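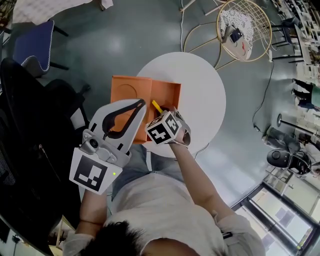 Plistari hinged-lid box, orange: review

May 12, 2022

Plistari sells this box as desk storage for pens, crayons, chalks and other small stick-shaped things. It is made of cardboard, comes ready assembled and consists of a tray with a flat lid joined along one long side. There is no lock, insert or handle. I bought mine from the Gandutstead online shop at full price and have used it daily since the previous October.

Construction

The tray walls are double thickness, folded over at the top so that the cut edge of the board is tucked inside. This is the right way to make a box of this kind. Single-thickness walls tend to soften at the rim, where fingers and sleeves rub, and the covering paper starts to lift soon afterwards. The rim on mine has dulled slightly at the front corners and is otherwise sound.

The corners are glued, with no staples. I checked them for squareness when the box arrived and three were good. The fourth leaned outwards by a small amount, enough to see against a set square and too little to affect the way the lid sits. The base is a separate panel glued in from below. It flexes if pressed in the centre but has not sagged under a normal load.

The lid is plain apart from a circle embossed into the outer face. It is pressed in cleanly, with no cracking of the surface along the line. It collects dust, and a soft dry brush removes it. A damp cloth is not advised, as the surface marked where I tried it in one corner of the underside.

Hinge

The hinge is a scored fold in the covering material. It opens fully, so that the lid lies flat on the table beside the tray. I consider this the main point in the box's favour. Many boxes of this type stop a little past upright, and the lid then either falls shut or pulls the tray over backwards when the contents are light. With the Plistari the lid can be folded right back and left alone, and both hands are free for the contents.

The drawback is the space taken. Open, the box needs twice its closed width. On a rectangular desk this is no trouble. On a round table it needs some thought, because the lid has to lie wholly on the surface if the hinge is not to be strained. I use a round white table for sorting, and the box has to go on the half nearest me, with the tray to the right and the lid to the left. Placed further round, one corner of the lid hangs over the edge.

The hinge was stiff at first and the lid would not lie flat without being pressed. To find out whether this would pass I opened and closed it 50 times in one sitting. By the end it lay down under its own weight. A faint line had appeared along the fold, and it has not grown since. I see no sign of the covering splitting.

Tray

The tray is a single open space. Plistari offers a set of dividers separately, which I have not bought. Without them, sticks laid parallel to the long side stay in order provided the tray is fairly full. When it is half empty they roll and end up lying across one another. A folded strip of card wedged across the tray cures this at no cost.

I loaded it with crayons in a single layer and got 31 in before the layer began to ride up at the edges. A second layer fits, though the lid then closes with slight resistance, and I would not leave it like that for long. Thicker sticks reduce the capacity accordingly.

The walls are high enough to hold the contents when the box is slid across a table and low enough that a thin object can be put in at an angle and laid down without catching the rim. Taking out a single item from a full layer is less easy. The fingertips have little room at the ends, and I usually press one end down to lift the other. A finger notch in the front wall would have solved this.

Closure

There is no magnet and no tab. The lid rests on the rim and is held by its own weight and by the remaining stiffness of the hinge. On a shelf this is adequate. In a bag it is not, and a rubber band is needed. The band should be a wide one, as a thin one cut a slight groove in the lid edge within a week.

I carried the box, banded, in a rucksack for 28 days to see how the corners would stand up to it. The two front corners rounded off and the surface wore through to the board at one of them. The tray kept its shape. I would class it as a box for a fixed place, which may be moved now and then.

Colour and visibility

The orange is strong and even. It is easy to find on a cluttered shelf and stands out plainly against a white table top. Yellow items are harder to pick out against the tray walls than dark ones in poor light. Under a decent lamp the difference is slight. The colour has not faded noticeably in a room that gets sun in the afternoon, and it has not rubbed off on light-coloured surfaces.

Comparison

I have also used the Montoya lift-off box and the smaller of the two Sodon cases. The Montoya is stiffer in the walls and its lid grips better, but the lid comes away completely and has to be put somewhere. It also goes back on only one way round, with nothing on the outside to show which. The Sodon is plastic, closes with a proper catch and will go in a bag without fuss. It is noisy in use, and its lid stops just past upright. For work at a table I prefer the Plistari. For carrying, the Sodon is the better choice by a wide margin.

Faults

One corner out of square on delivery, as described above. Some dried glue on the inside of the rear wall, removed with a fingernail. A smell of fresh adhesive that took several days of airing to go. The box arrived in a paper envelope with one sheet of thin card as protection, and I think it was lucky to come through undented.

Rating

Construction: good
Hinge: very good once worked in
Capacity: good
Closure: poor
Packing for delivery: poor
Overall: recommended for desk use only

I have ordered a second one for chalk, with the dividers, and will add a note on how they fit when they have been in use for a few months.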